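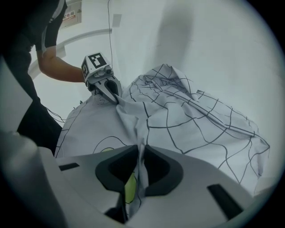 Skevach FAQ: pose tracking and cloth demonstrations

Why does the cube pose drop out?
The tracker needs at least one marker face in view. Folds and forearms can hide both. Gaps of up to 3 frames are interpolated — anything longer is flagged and left empty.

Can I train on flagged episodes?
Yes, with the mask on. In the Naltholm set, 85 of 123 episodes had no flags.
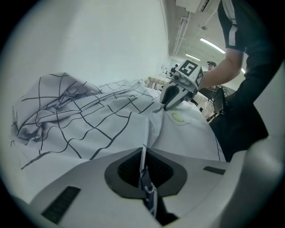 The mask is applied per gripper, so a gap on the left does not discard the right.

Does the planner model the cloth?
No. It takes two grasp points and a target height. Grid lines printed on a sheet are used only by the wrinkle estimator, which is off by default.

My jaw widths are offset. Why?
Rerun the zero step with the jaws fully closed. Version 2 does not read old offset files.

Maintained by Urszula Szulc. Last changed 9 February 2022.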